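Company > About Us > Who We Are

Harkow builds small electric delivery vehicles and the molded body panels that go on them. The company began as a two-bay tooling shop in Flevov and moved to vehicle work when a parts customer asked for a complete cargo tricycle. That machine became the Jement, now in its second generation.

The Jement is a one-seat, three-wheel carrier for postal routes, campuses and warehouse yards. It has a steel lower frame and a body of 13 bolt-on panels. Any panel can be removed with hand tools and replaced without repainting its neighbors. Rated payload is 3449 newtons, measured at the load floor. Top speed is limited in software to 59 km/h and can be set lower by the fleet operator.
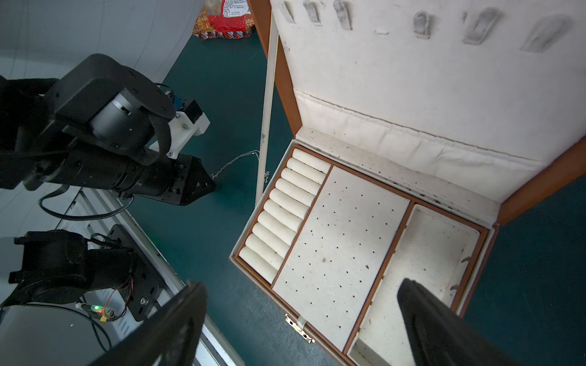 Posted 10/27/19 | By Harkow Web Desk
Filed under: Company, Design & Transport

Design, tooling and final assembly share one building in Flevov. Panel molds are cut in house. Battery packs are bought as finished modules from Trịnh, our supplier since the first Jement, and are tested again on arrival. Motors and controllers are purchased parts.

We sell to fleets only. The minimum order is 2 vehicles, and each order includes a parts manual, a panel set in the customer's color and one day of service training. Drawings for wear items are supplied on request so that operators can make their own brackets and latch plates.

Work on a closed-cab version is under way. The door seals and the heater circuit are still being revised, and specifications will be added to this page in December. Requests for load data on the current model should go to the Flevov office and should state the route length and the steepest grade.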